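How to Set Station Rules People Will Follow

Every lab that records hand-held gripper demonstrations has a rules document. Ours at Hullis used to run to 136 lines, and I can say with confidence that two people had read it, one of whom was me while writing it. What follows is the shorter version, which has survived contact with actual operators since May.

Step 1. Write down what "ready" means

Before anyone picks up a gripper, the station should be in a known state. Pick the state and write it in words a tired person can follow. Ours goes like this:

Table cleared of anything the task doesn't call for, coffee included.
Both grippers open and close all the way without sticking.
Cables have enough slack for a full reach to the far side of the table.
Task sheet read. Read, as in with the eyes.

If a line can't be checked in a few seconds, it belongs in the weekly maintenance list, where it can be ignored in peace.

Step 2. Deal with the cables first

Cables will be the cause of most of your ruined takes and all of your swearing. Route the gripper cable over the back of the hand and up the arm, and leave a loop at the wrist. Have the operator cross both arms, reach to each corner and come back. If something tugs, reroute it now. Anything on the floor stays out of the place where the operator's feet go, and yes, that includes the one you're only leaving there for a minute.

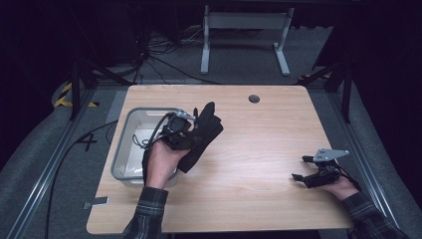 Step 3. Agree on how a take starts and ends

Start with both hands still over the table, grippers slightly open, for a slow count of 2. End the same way. It feels silly, like waiting for a school photographer, but whoever trims the recordings will stop sending you messages with no greeting.

Between those two pauses, move at the speed you'd use to put away someone else's dishes. Fumbles are fine. If the bag slips, pick it up again and carry on. What you may not do is put down a gripper and fix things with your bare fingers, then keep the take. Oduor Masanja calls this "divine intervention" and deletes it on sight.

Step 4. Reset between takes, and vary the reset

Put the objects back, but differently each time. Left to themselves, people return a tray to the same spot with eerie precision. We once collected 285 takes for a project named Ronura and found that the tray had hardly moved in 200 of them. Turn it, slide it, crumple the liner some other way.

Step 5. Make stopping easy

Anyone can stop a session for sore wrists, a warm gripper housing or a bad feeling about a connector. No form. We had a form, and people kept working so they wouldn't have to fill it in.

Breaks are up to 20 minutes and don't need defending.

Step 6. Log the bad takes too

Mark a take as bad right after it ends, with a short reason: "cable caught," "wrong object," "sneezed." Jad Kassab goes through these on Saturday mornings, by choice, and most of our rule changes have come out of his list. Leave the reason blank and he will come and ask you in person.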